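Notes for session 6 — comparing hand-worn grippers

OK, so last time we got as far as the arm controllers and ran out of time before grippers, and grippers are the part I like best. You'll want your worksheet from session 5 open next to this one, the one with the blank table on the back.

## What we're comparing

We have three setups this term. The first is the Hemell, a plain parallel jaw that you squeeze with your thumb. The second is the Plerkstead, which has jointed finger segments and straps on over your hand. The third is the Cladex arm with its own gripper, driven from the controller we looked at last time. You'll use all three before April is out, and I'd like you to start with the two worn ones, even if you're dying to get at the arm (I know, I know).

A quick word on why I teach it in that order. When you wear the gripper, your own arm does all the reaching, so any trouble you run into belongs to the fingers. Put the same fingers on an arm and suddenly you've got reach, speed, calibration and delay all mixed up together, and you'll spend an hour blaming the wrong thing. I did that for most of my first year!

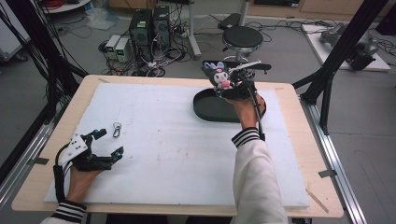
Grip choice is where most of you will lose points in the first trial, so let me go on about it a bit. Every object has easy places to hold it and miserable ones, and the easy place depends on what you plan to do next. A soft thing forgives you. The Kuromi plush held over the black tray can be pinched by the hood or the body and it'll squash to fit the jaws, so you can come in a little crooked and still get it. The silver clip lying flat on the white board is another story. It's thin, it's hard, and there's hardly any height to grab, so the fingertips have to come in low and close right at the surface. Try the clip first with your palm tilted toward the board, then with your wrist flat, and write down which one felt better before you look at your numbers.

## The trial itself

One trial is one object, picked up from the board and let go in the tray. Start with both grippers open. If you drop it outside the tray, it's a miss, and you leave it where it landed until you've logged it.

- Use the left gripper for the first block and the right for the second.
- Log every attempt, including the embarrassing ones.
- Swap partners at the halfway mark.

Each pair does 200 attempts with the Plerkstead and 200 with the Hemell. Yes, it's a lot. Last year we got by on far fewer and the results were mush; two people with the same gripper came out further apart than two different grippers did. I'd love it if we had 1,000 attempts per gripper for the whole class by the end, and with five pairs that works out exactly, so please don't skip your block.

## Timing

Start the clock when your fingers leave the open position, and stop it when the object leaves them. Vasanthi Achari wrote the little logging script, and it stamps times in milliseconds. Anything under 300 is almost certainly a double tap on the button, so flag it and carry on. Don't delete the row! I want to see it.

## Things to write about

For your report, pick two objects, one soft and one hard, and compare them across both worn grippers. I care much more about your notes on failed grabs than your average time. Did the object roll? Did one finger touch before the other and push it away? Did the cable tug at your wrist when you turned? That last one gets missed a lot, and it can slow you down more than the jaws do — I'd give it its own column.

If you want a reading to go with all this, chapter 4 of the Sun notes covers contact and friction at about the right level. Skip the derivation in the middle unless you enjoy that sort of thing.

Next session we mount the same fingers on the Cladex and repeat the hard object only. Bring your logs, and charge your laptops first.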